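Ticket 605 - hot water dropping out upstairs (Navholm unit)
Status: open, waiting on part
Opened by: Khôi Kiều
Site: Cundotwood, rear flat

Update 23/07/2024

Hi Sławomir, me again! I know you said to leave it a week but the thing went cold on me twice before breakfast so I'm adding it all here while I remember. Same pattern as in May. Shower runs fine, then somebody opens the kitchen tap (me, usually, I live on my own now) and the unit clicks, shows code 29 and gives up. If I turn everything off and wait, it comes back on its own. If I only turn the kitchen tap off, it doesn't.

What I've done so far: power off at the wall for 40 seconds, filter out and rinsed (a bit of grit in it, nothing dramatic), isolation valve checked and fully open. I also swapped the shower head back to the old Valtonen one, in case the low-flow one was choking it. No change at all, sadly.
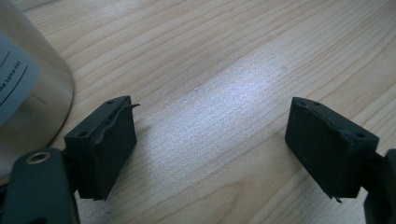 The controller setpoint was the next thing on your list, and I've had it at both ends of the range without any luck. I wanted to know what was really coming out of the tap too, so I let it run into a jug and stuck the jam thermometer in, and the reading was well under what the controller claimed. My first go was useless, mind you, as the jug is plastic and tiny and I'd barely got the thermometer in before it overflowed. A stainless steel cylinder like the one on the table is a much better shape for it, nice and deep, so I'll use something like that when I redo the test for you tonight. Do you want the number at the start of the run or once it settles? I'll write down both unless you tell me otherwise.

The flow sensor from Fleltgate still hasn't shown up. Their tracking page has said "processed" since Friday, and I'm not paying the 900 for a whole new board until we've tried the cheap fix.
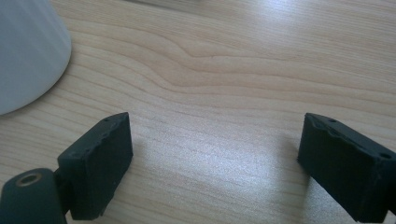
Can I keep using the shower while we wait for the sensor?

Go ahead, just keep the kitchen tap shut while it's running. If code 29 comes up with only one outlet open, switch the unit off at the wall and add a note to this ticket.

Righto, will do. One more thing, the cold side seems fine everywhere, laundry included, so I doubt it's the street pressure. I'll post tonight's readings under this one.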